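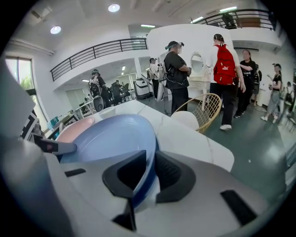
Photo: Leandro Iglesias

Last updated: October
Reading time: 4 min

Mismatched plates for a share lunch, yes or no?

orkdale_jen
Okay, settle something for me. We do a monthly lunch at the Orkdale studio and I'm sick of paper plates. They go soggy, the bin's full by one o'clock, and I've spent nearly $700 on them over the past couple of years (I went back through the receipts and felt a bit ill). I want to switch to proper coloured ones, pale blue and pink and whatever else I can scrounge. My co-host reckons it'll look like a kids' party. Thoughts?

tuckerbox309
Do it! I've got a stack of mixed pastels from the Viketthorpe op shop and they get used every single day. Nine dollars the lot. My mum hates them but she still eats off them.

Mousavi_M
Gonna disagree. Colour's fine at home, but food looks awful on blue. Curry on blue looks like something you'd ring a doctor about. Plain white, every time.

orkdale_jen
Ha, fair, but white shows every scratch. The last white set I had was grey with knife marks by winter.

pravness2964
Depends what you buy. Cheap glaze marks no matter what colour it is. I'd worry more about who's washing up. We tried real plates at the Pravness hall and the same two people were at the sink until four. I was one of them and I'm still cranky about it.

tuckerbox309
Just make everyone wash their own? Tub of hot water, a brush, a rack, done.

pravness2964
You have clearly never met our lot.

orkdale_jen
We've only got a tiny sink, so the tub might be the go. The room itself is lovely for it though — so much light you don't need to decorate, and then nobody looks too hard at the crockery.
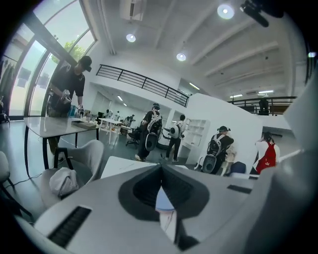

Arched windows along the left, clothes rack in front of them.

Mousavi_M
Okay, those windows are gorgeous. Still white plates.

tuckerbox309
Nah, pastels would be beautiful in there. Get a few extra in case of breakages, and check they stack before you hand over any money — mine don't, and they take up a whole shelf.

orkdale_jen
Good tip, ta. Going to have a look in Viketthorpe this arvo. Does the op shop still shut at three?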